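Irnora 3 Bench Power Supply - Set-up Guide
Section 4: Preparing and Connecting Output Leads

4.1 Before you start

This section covers the output leads between the Irnora 3 and the load. Input power is covered in Section 3 and must be complete before you continue. The front panel switch stays in the OFF position until step 14.

Lead sets are ordered separately. The standard set is part number 956. The long set is part number 3131 and is for use with the Gresenitz rack shelf only. Do not mix leads from the two sets on the same output pair. The sense wires are matched to the length of the load wires, and a mixed set will read low under load.

You will need:
Lead set 956 or 3131
Flat screwdriver for the terminal cover
Multimeter with a continuity setting
Two cable ties
The label sheet from the accessory bag

CAUTION: Disconnect the input cord before you remove the terminal cover. The output terminals can hold a charge after shutdown. Wait until the DISCHARGE light is off.

4.2 Checking the lead set

1. Remove the lead set from its bag and lay it flat. Do not pull on the wire ends to straighten it.

2. Look along the full length of each wire for nicks, flat spots or exposed strands. Reject the set if you find any.

3. Check each crimp. The terminal must grip both the bare wire and the insulation. Hold the terminal in one hand and tug the wire lightly with the other. Any movement is a reject.

4. Set the multimeter to continuity and test each wire from end to end. Flex the wire near the terminal while you test. The tone must be steady.

5. Test between each wire and every other wire in the set. There must be no tone.

Note: Sets made before the August revision have a shorter outer sleeve. They are still approved for use, but the first cable tie must go closer to the terminal cover. See 4.4.

Small harness and yellow bins
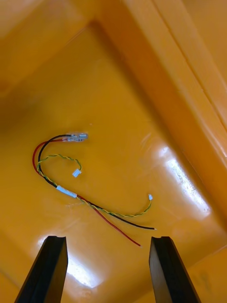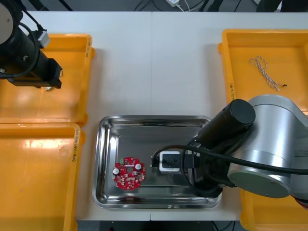 Can I extend a lead set that is too short?
Use the long set. Splices add resistance in the load wires and upset the sense reading, and any splice between the supply and the load voids the output accuracy figures in Section 9.

4.3 Connecting the leads

6. Confirm that the DISCHARGE light is off. Loosen the two screws on the terminal cover and lift the cover straight out. The screws are captive and stay in the cover.

7. Find the output pair you intend to use. Terminals are marked + and - for the load, and S+ and S- for sense. The ground terminal is at the far right and is shared by all outputs.

8. Fit the negative load wire first, then the positive. Place each terminal flat against the post with the barrel facing you. Tighten the nut by hand, then give it one quarter turn with the wrench supplied.

9. Fit the sense wires to S- and S+. Keep the twist in the pair up to the last inch. If the twist has opened during handling, close it again before you tighten the nuts.

10. If remote sense is not needed, leave the sense wires off and fit the two metal links between the load and sense posts. Running with neither links nor sense wires will cause fault code 524 at power-up.

CAUTION: Never connect S+ to the negative side of the load. The supply will raise its output to the limit and may damage the load before the trip circuit acts.

4.4 Strain relief and labels

11. Route all leads through the slot at the bottom of the terminal cover. Secure them to the anchor bar with the first cable tie. On current lead sets the tie goes over the outer sleeve. On sets made before the revision, place it half an inch behind the end of the sleeve, over the wires themselves, and do not overtighten.

12. Place the second tie at the load end, before the wires separate. Trim both tails flush.

13. Write the output number on two labels and wrap one at each end of the lead set. Refit the terminal cover and tighten the screws.

Note: Labels from the Talumetti accessory bag are rated for the temperature inside the cover. Paper labels are not, and will lift.

4.5 First power-up

14. Reconnect the input cord. With the load still disconnected, turn the front panel switch to ON. The display shows the firmware version, then the output page.

15. Set the output to its lowest voltage and press ENABLE. Measure at the load end of the leads with the multimeter. Confirm the polarity before anything else.

16. Raise the voltage to your working value. Compare the multimeter with the display. A difference outside the limits in Section 9 usually points to a loose sense nut - switch off, wait for the DISCHARGE light and go back to step 9.

17. Switch off, connect the load and switch on again. Let the supply run at working current for ten minutes, then check that the display is stable and no warning is shown.

4.6 If a fault code appears

524: Sense path open. Fit the links or the sense wires (step 10).

Any other code: Write it down, switch off and go to Section 8. Do not clear a code by cycling the input cord. The fault log keeps only the most recent entry.

Units mounted on the Gresenitz shelf may show a fan warning for a few seconds at first power-up. No action is needed if it clears before the output page appears.

Section 4 revised 11 Dec 2023. Technical content: Ghazal Mohammadi. Checked: Samer Issa.

Continue to Section 5, Setting Current Limits.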